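**Grumier folding work table, wood-look top**

The Grumier is a table. It holds things up, to a limit of 80 kg, and after that it holds a grudge. We stock it at our Gomomstead shop in one finish, which saves everyone a meeting.
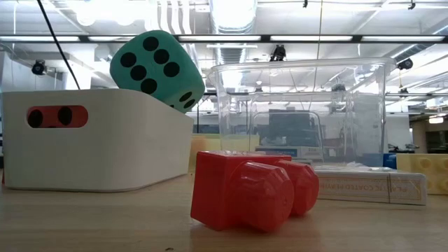

*Light wood-grain top, with a white bin and a red toy block.*

The legs fold with one hand if you have done it before and three if you haven't. Rowlands, the old model, pinched fingers. Spare feet come in packs of 10 and fit both.

Wipe with a damp cloth. Drasus polish will leave it slick enough to lose a dinner plate.

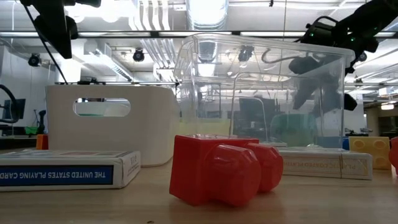 ## Delivery

Flat-packed, two boxes, usually on different days. Prices were last changed in June 2021, upward.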